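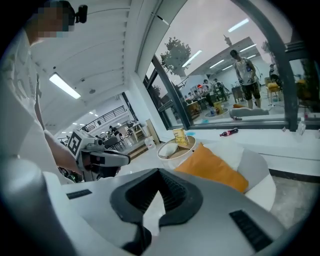
Home | Workshop | Tips | Tool Library | Contact

Print this page | E-mail this page

Workshop Tips: Building and Keeping a Pair of Hand-Held Grippers

The following guidance is issued to members of the Petano shared workshop who are building hand-held grippers from the Laduvberg plans, whether at the benches or at home. It replaces the sheet formerly kept in the tool library. Members are asked to read the section on markers before printing any parts.

Before You Begin

Read the parts list through once and lay out everything on it. A complete pair calls for 171 pieces, counting screws and washers. Sort the fasteners by length into a muffin tin or an egg carton and write the length on a strip of masking tape beside each cup. Two of the screw sizes differ by a single millimeter and will be confused otherwise.

Build both grippers at the same time, step by step. A pair assembled together will close with nearly the same feel. A pair assembled weeks apart seldom will.

Printing the Shell

The shell halves should be printed with the broad outer surface facing up. Allow the bed to cool fully before lifting the part. Any stringing inside the trigger channel is to be removed with a small round file; a knife will gouge the wall and the trigger will catch there ever after.

Sand the outside lightly if a smoother grip is wanted. Members who paint their shells should mask the marker seat and all screw holes. One coat is sufficient.

Used filament spools go on the rack by the print room door. Weigh the spool on the kitchen scale before starting a long print and compare it with the weight given by the slicing program. Leave a margin of 26 grams at the least.

Fitting the Fingers

Soft fingers should be washed in warm water with a drop of dish soap, rinsed, and left to dry on a towel overnight. The film left on them from molding attracts lint and reduces grip. Do not use alcohol on the soft parts.

Press each finger onto its mount until the shoulder sits flush. If it resists, warm it in the hands for a minute and try again. Oil of any kind is not permitted, as it works its way to the gripping face.

Once both fingers are fitted, close the gripper slowly over a sheet of paper. The tips should meet evenly and hold the sheet without creasing it at one corner. If the paper swings when pulled, loosen the mount screws a half turn, square the fingers with a small ruler, and tighten again.

Markers

Square markers must be printed at full size on matte paper. Glossy paper throws back the ceiling lights and the software loses the pattern. Turn off any setting in the print menu that fits the page to the margins, then measure the finished square with a ruler before cutting.

Attach each marker to a stiff, flat plate with double-sided tape, working from one edge to the other to keep out bubbles. A wrinkled marker should be thrown away and a new one printed. Leave the white border in place; trimming to the black edge is the most common fault brought to the help desk.

Each gripper in a pair carries its own number. Write that number in pencil on the back of the plate and again inside the shell.

Cameras and Cables

Seat the camera module before closing the shell for the last time. Connect it, look at the picture on a laptop, and wiggle the cable gently at the plug. A picture that flickers now will fail later, and the shell will have to be opened again.

Cables should have enough slack for a full reach overhead and to the floor. Secure them with hook-and-loop straps. Plastic ties pinch, and the cut ends scratch the wrist.

Wipe lenses with a clean eyeglass cloth only. Paper towels are kept at the benches for glue and spills and should not be used on glass or plastic lenses.

Lighting for Evening Work

Large windows turn into mirrors after dark. A marker reflected in the glass may be read as a second marker, and the position reported by the software will jump. When testing in the evening, draw a shade, hang a bedsheet, or turn the work so that the builder faces an inside wall. At home, a floor lamp pointed at the ceiling gives a more even light than a desk lamp aimed at the work.

First Tests

Begin with light, unbreakable household goods: a sponge, an empty yogurt cup, a folded dishcloth. Proceed to heavier items when the grip is steady. Full bottles should be picked up over a table, never over a laptop or a power strip.

Run the Tarurcombe practice routine 3 times with each hand and save the record under the gripper number. If the left and right records differ widely, check the finger mounts first and the trigger spring second.

Batteries are to be charged on the metal shelf. They are not to be left charging after 9 p.m. Members working at home should charge them on a ceramic tile or a baking sheet, away from curtains.

Care and Storage

Hang grippers by the handle or lay them on their backs. Weight resting on the fingers will set them in a bend. Keep them out of direct sun and away from radiators.

Check every screw after the first week of use and monthly from then on. A small dab of clear nail polish on the thread will hold a screw that keeps working loose, and it can still be undone with a hand driver.

Dust in the trigger channel is best removed with a dry, soft toothbrush. If the trigger squeaks, rub the spring guide with a little candle wax.

Replacement springs and finger mounts may be requested from the tool library under bin number 2764. Sign the card when taking parts. The library is open on Sunday for returns only.

Finished pairs should be brought to the front bench for inspection before they are lent to another member. Those that pass receive a green "Ok" tag, to be tied to the handle and left there.

Print this page | E-mail this page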